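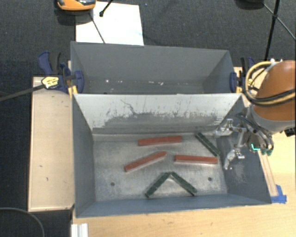
**Call for participants: bin picking open day, Vadance Automation Lab**

Vadance is looking for 16 participants for its September open day at the Wataten site. The program covers block picking between two sheet-metal bins with a single robot arm. Sessions are held in groups of six or fewer.

Participants watch one full demonstration, then take a turn at the operator station. Each turn consists of placing blocks in the front bin in an arrangement of the participant's choosing, starting the pick program, and recording the result of each attempt on a score sheet. Red and green blocks are used. Blocks that touch or lean on each other are allowed and are of particular interest to the test team.

**Who can apply**

- Adults 18 and over
- No background in robotics or programming is needed
- Able to stand for the length of a session and read a printed score sheet in English
- Current employees of Vadance and Tokarz are not eligible

**What is involved**

1. Safety briefing and sign-in
2. Demonstration by lab staff
3. Operator turn
4. Short written questionnaire

The arm does not run while a participant's hands are inside the marked work area. Staff hold the stop button at all times. Closed-toe shoes are required. Long hair must be tied back and lanyards removed. Cables cross the carpet near the table, so bags and coats are left at the front desk.

**Data**

Score sheets and questionnaires are stored under a participant number. Pick results are added to the Stikimura test set, which currently holds 563 entries; the target is 800. Names are kept on the sign-in list only and are not linked to results.

**How to apply**

Send your name, a contact number and any access needs to the open day desk at Vadance, with "Bin picking" in the subject line. State whether you prefer a morning or afternoon session. Applicants who are not given a place will be put on the waiting list unless they ask to be removed.

Participation is unpaid. Parking at Wataten is free with a visitor pass.

Posted May 2, 2021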